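八月的公司,下午三点以后最好待的地方是六楼的休息区。我在Fuvine上班第四年,做的是行政,说白了就是订会议室、收快递、换灯泡、给访客倒水,还有收拾大家留在桌上的瓶瓶罐罐。今天想写的就是最后这一项,因为它正在从我的工作里一点一点搬走,而我居然挺高兴的!

事情从春天说起。我们这层有290个人,休息区只有一块,午饭后那张长桌子上永远站着一排喝过的罐子和瓶子。不是大家没素质,真的,开会铃一响谁都是抬腿就走。以前是我和Kumiko Tanabe轮着收,一天三趟,罐子归罐子,瓶子归瓶子,有剩的先倒掉再冲一下。听着轻松,可你正在跟供应商对账,脑子里全是数字,这时候站起来去收十几分钟罐子,回来就得从头对一遍。Kumiko说她最怕的还是手上那股甜咖啡味,洗两遍都在。

后来设施部的Sota Maruyama跑来问我们,愿不愿意让休息区当试点,他们要上一套会自己收桌子的机械臂,项目名字叫Nerlow。我当场就答应了,Kumiko犹豫了一个晚上。她第二天问的问题特别实在:那我们俩以后干什么?Sota没有打马虎眼,把我们主管Toshiko Hirose也叫来,四个人坐下来谈了一下午。最后写进纸里的是:试点期间不减人、不减工时,省下来的时间由我们自己提方案怎么用。我后来跟别的公司做行政的朋友聊,才知道先谈这个再装机器的并不多。我真心建议大家都这么来一遍,哪怕谈得有点尴尬。

头两周嘛……慢。真的慢。我端着杯子站在旁边看它夹一个罐子,心里替它使劲,恨不得伸手。而且它对桌面反光很敏感,我们那张深色桌子亮得能照镜子,顶灯一开,桌上全是光斑。Sota那边的Ryota Furukawa连着来了好几个傍晚,蹲在桌边改参数,改完让它夹,夹完再改。有一次我下班路过,他头也不抬地问我:“你平时怎么判断罐子里还有没有?”我说,晃一下啊,手上就知道了。他愣了愣,掏出本子记下来。那一刻我特别得意,收了四年罐子,第一次有人把这件事当手艺来问我。 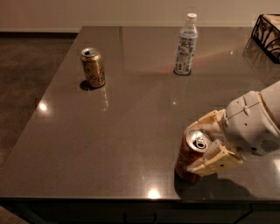
长桌上,夹爪夹住红褐色的那罐,金色罐子和水瓶还在后面。

从那以后Ryota隔三差五就来问。罐口朝哪边好抓?瓶子挤在一起的时候先动哪个?哪些东西看着像垃圾其实不能收?最后这个我有一肚子话要说!有人喝一半去接电话,二十分钟后回来还要喝的;有人拿空瓶子压着便签当镇纸的;还有Kazuhiro Koyama,他那只保温杯长得跟罐子一模一样,我当年就误收过一次,被他念叨到现在。于是我和Kumiko写了一份“不要碰”清单,一共13条,Ryota照着一条一条改进去。清单还贴在茶水间,底下陆续有同事用铅笔往上添,添得五花八门,有一条是“我的心情”,我没擦。

现在的样子是,它一天巡桌6次,分不清的就原地放着,在平板上给我留一条提示,我路过顺手看一眼。多的时候一天8条,少的时候一条也没有。挤成一堆的瓶子它还是不太行,软塌塌的纸杯更不行,这些仍然是我们来。倒剩液、冲洗也仍然是人做,不过可以攒到傍晚一次弄完,中间不会再被打断。对我来说,变化最大的就是这个“不被打断”。上个月的对账我一个上午就做完了,做完以后坐在那儿有点不知所措,又检查了一遍,没错,就是做完了。

Kumiko的变化更大。她用空出来的时间接下了访客接待那一摊,还把用了好多年的来访登记表整个重做了一遍,访客再也不用把公司名写三次。她本来是我们俩里面比较担心的那个,现在反倒是她带着别的楼层的同事来看机械臂,讲得头头是道,连哪种罐子容易打滑都讲。四楼的行政听完回去就打了申请。

当然也有我还没想通的地方。以前一天三趟收桌子,会碰见各个组的人,站着聊两句,谁家孩子发烧,哪个项目要延期,都是这么听来的。现在我去休息区的次数少了,有时候一整个下午没跟别的组说过话。我跟Toshiko提过,她说那就把傍晚冲罐子的时间固定在五点,大家知道你在,想聊的自然会过来。试了一阵子,还真有人来,Kazuhiro来得最勤,抱着他那只保温杯。

下一步Sota想让它学着给桌上的零食补货,型号也可能换成Skadora的新款,还没定。我已经开始写第二份清单了,第一条:海盐味的饼干要放在最外面,不然会有人翻得到处都是。要是你们公司也在弄类似的东西,欢迎留言告诉我,尤其想知道软纸杯你们是怎么解决的,我和Ryota都等着抄作业呢!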